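La tomate, le torchon et l'arrêt qui n'arrêtait pas : notes pour l'exposé
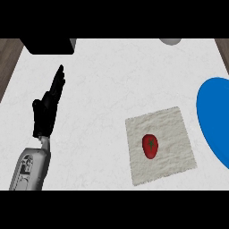
Diapo 1 – Simulation, bras à gauche, tomate sur son torchon, assiette bleue à droite.

(Laisser la diapo affichée pendant que les gens s'installent, ne pas commencer à parler tout de suite.)

Bonjour à tous, merci d'être restés après la pause. Je vais vous parler d'une tomate. Enfin, d'une tomate et d'un défaut de sécurité qu'on a traîné pendant des semaines chez Wadex sans le voir, alors qu'on l'avait sous le nez, dans le simulateur, tous les matins.

Vous avez le décor sous les yeux : une table en marbre blanc, un torchon, une main noire au bout d'un bras gris clair. La tâche tient en une phrase : prendre la tomate, la poser dans l'assiette. On fait tourner ça dans Salazar, notre simulateur maison, et quand les résultats sont corrects on passe sur le vrai bras, dans l'atelier de Prudside. (Demander qui dans la salle fait du transfert simulation vers réel, attendre les mains levées.)

Bon, l'incident. Un essai en mai, sur le vrai bras. La main descend vers le torchon, les doigts se referment, et elle attrape un coin de tissu avec la tomate. Ça arrive, le tissu c'est pénible, tous ceux qui en ont manipulé le savent. Le couple au poignet monte, la surveillance le détecte, elle envoie un arrêt. Très bien ! Sauf que le bras continue. Il tire le torchon, la tomate roule, l'assiette part avec, et la main finit sa trajectoire jusqu'au bout comme si de rien n'était. J'étais à côté, j'ai tapé sur le bouton rouge, et là, oui, ça s'est arrêté. Personne n'a été touché. L'assiette, par contre, on l'a ramassée à la pelle.

(Pause. Boire un peu d'eau.)

Alors évidemment, on a accusé le matériel. Deux jours à démonter le poignet, à changer un câble, à râler contre le capteur de couple. J'étais convaincu que c'était le capteur, j'ai même écrit un message assez sec au fournisseur – je me suis excusé depuis. Le capteur marchait parfaitement. Dans les journaux, on voyait le dépassement, on voyait la demande d'arrêt, on voyait même l'accusé de réception.

Le problème était dans Pernent, la couche qui fait le lien entre la politique apprise et les commandes moteur. Pernent envoie les consignes par paquets, à l'avance, pour que le mouvement soit fluide. Quand un arrêt arrive, il cesse d'accepter de nouveaux paquets. D'accord. Mais il ne vidait pas ceux qui étaient déjà dans la file ! Il y en avait 38 en attente au moment de l'incident. Donc le bras a sagement exécuté les 38, et ensuite il s'est arrêté. Avec l'accusé de réception envoyé dès le début, ce qui est quand même un peu vexant.

(Ici les gens rient en général. Ne pas enchaîner trop vite.)

Et pourquoi on ne l'a pas vu en simulation ? Revenez à la diapo. Dans Salazar, quand la surveillance demandait un arrêt, on mettait fin à l'épisode. Écran figé, remise à zéro, épisode suivant. La file disparaissait avec le reste. On avait donc testé l'arrêt des centaines de fois, avec un taux de réussite magnifique, et on n'avait jamais testé ce que faisait le bras après. Notre torchon simulé n'aidait pas non plus : il était collé à la table dans le modèle physique, ça calculait plus vite. Impossible d'accrocher un coin, donc presque jamais de surcouple à cet endroit.

Ce qu'on a changé. D'abord Pernent : un arrêt vide la file, puis lance une décélération contrôlée, et l'accusé de réception part seulement quand les vitesses mesurées sont à zéro. Ensuite Salazar : l'épisode continue trois secondes après l'arrêt, et si une articulation bouge encore à la fin, l'essai est compté comme un échec. Ça ralentit les campagnes, on m'a fait des remarques, j'assume. Et le torchon est redevenu un vrai tissu, avec des plis, qui glisse. Nos scores ont baissé d'un coup, c'était assez douloureux à présenter en réunion.

Côté atelier, on a aussi revu le bouton rouge. Il coupe la puissance directement, sans passer par Pernent, et c'est bien pour ça qu'il a fonctionné ce jour-là. Par contre il était posé au bout de l'établi, et j'ai dû me pencher au-dessus de la zone du bras pour l'atteindre. Relisez cette phrase dans votre tête. Il y en a maintenant deux, un de chaque côté, accessibles sans entrer dans la zone.

(S'il reste du temps : raconter le journal à horodatages mélangés. Sinon sauter, c'est long et ça n'intéresse que moi.)

Si vous avez une file de commandes quelque part dans votre système, allez regarder ce qu'elle devient quand on demande un arrêt. Faites-le à vitesse réduite, avec quelqu'un sur le bouton, et mettez une assiette en plastique.

Voilà, je prends les questions. (On va me demander pourquoi une tomate : elle roule, elle s'écrase, et la cantine en a toujours.)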